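Startseite » Magazin » Gespräche

„Nach der dritten Wiederholung atmet man mit dem Arm mit“

24. Januar 2022

Shabani Simiyu redet mit den Händen. Wenn er erklärt, wie man einem Roboter das Greifen beibringt, formt er mit Daumen und Zeigefinger eine Zange, dreht das Handgelenk, bremst kurz vor der Tischkante ab. Bei Rivent leitet er die Gruppe, die Laborhandgriffe per Fernsteuerung vormacht und aufzeichnet. Das Projekt heißt Sinmont, und wer ihn danach fragt, sollte etwas Zeit mitbringen.

„Ich habe früher Roboter programmiert, Punkt für Punkt“, erzählt er. „Fahr dorthin, schließ den Greifer, fahr zurück. Das ging gut, bis jemand den Ständer zwei Zentimeter verschoben hat. Dann stand man da!“ Heute sitzt er an zwei Führungsarmen, und was seine Hände tun, machen die Arme am Labortisch nach. Gelenkstellungen, Greiferöffnung und Kamerabilder laufen gemeinsam in eine Datei. Aus vielen solchen Dateien lernt später ein Modell, die Bewegung selbst auszuführen.

Gerade geht es um Reagenzgläser. Das klingt nach wenig, und genau darüber kann sich Simiyu herrlich aufregen. „Glas ist durchsichtig, rund und glatt, und dahinter steht gleich das nächste durchsichtige Ding. Für eine Kamera ist das gemein. Für mich am Steuer übrigens auch – ich muss ständig überlegen, wo der Rand vom Röhrchen aufhört und wo das Acryl anfängt.“
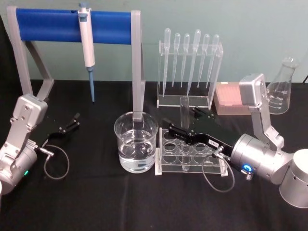 Wie lange dauert es, bis man so eine Aufgabe sauber vormachen kann?

Die Steuerung selbst hat man an einem Nachmittag im Griff, aber bis die Bewegungen gleichmäßig genug für eine gute Aufnahme sind, vergehen bei uns meist zwei Wochen. Am Anfang ruckeln alle. Man zögert, korrigiert, zögert wieder, und das Modell lernt das Zögern brav mit.

24 Durchgänge am Stück sind in seiner Gruppe die Obergrenze, danach wird gewechselt. Für die Aufgabe mit dem Röhrchen haben sie 400 Vorführungen eingeplant, 224 davon sind bisher durch die Prüfung gekommen. Aussortiert wird streng. Simiyu schaut sich jede Aufnahme noch einmal an und verwirft auch solche, bei denen am Ende alles richtig steht. „Wenn ich unterwegs einen komischen Schlenker mache, weil mich die Nase juckt, dann will ich den später nicht vom Roboter zurückbekommen.“

Zwischen den Durchgängen wird umgeräumt: das Gestell ein Stück nach links, der Becher weiter vor, mal mehr Wasser, mal weniger. Fehler dürfen auch vorkommen, sofern man sie ordentlich behebt. Eine Aufnahme, in der der Greifer schief ansetzt, noch einmal öffnet und neu zufasst, ist ihm manchmal lieber als eine glatte. „Da steckt drin, was man tut, wenn es nicht klappt. Das kann man kaum hinschreiben, aber man kann es zeigen. Ich finde das bis heute großartig!“

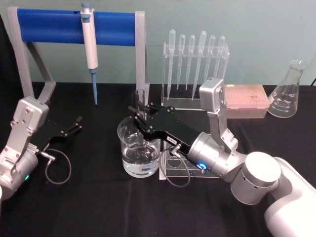 Der rechte Greifer hält das schmale Glasröhrchen hinter dem Becherrand, der linke ist frei.

Was ihm am Steuer am meisten fehlt, ist das Gefühl in den Fingern. Die Führungsarme geben keinen Widerstand zurück, also muss er den Kontakt mit den Augen erraten. Von seiner Kollegin aus der Werkstatt in Drinitetti hat er sich deshalb einen Trick abgeschaut: vor dem Zugreifen kurz anhalten, die Finger mittig ausrichten, dann langsam schließen. Die Schließgeschwindigkeit haben sie auf 70 Prozent begrenzt. Seitdem geht es ruhiger zu, auch bei den Neuen.

Und das Führen von Hand, also den Arm direkt anfassen und bewegen? „Machen wir auch, gerade zum Einrichten. Man spürt sofort, wo ein Gelenk an seine Grenze kommt. Bei zwei Armen gleichzeitig hat man dann aber leider keine Hand mehr übrig – und die eigenen Unterarme sind in jedem Kamerabild.“ Für die eigentlichen Aufnahmen bleibt er deshalb bei der Fernsteuerung.

Im April soll die nächste Aufgabe drankommen, das Pipettieren. Simiyu hat schon zu Hause am Küchentisch geübt, mit einer Pipette und einem Glas Leitungswasser, und sich dabei selbst beobachtet. Der Daumen, sagt er, mache viel mehr, als er gedacht habe. Wie man diesen Daumen auf zwei Greiferfinger überträgt, will er als Nächstes mit der Gruppe von Mfinanga ausprobieren.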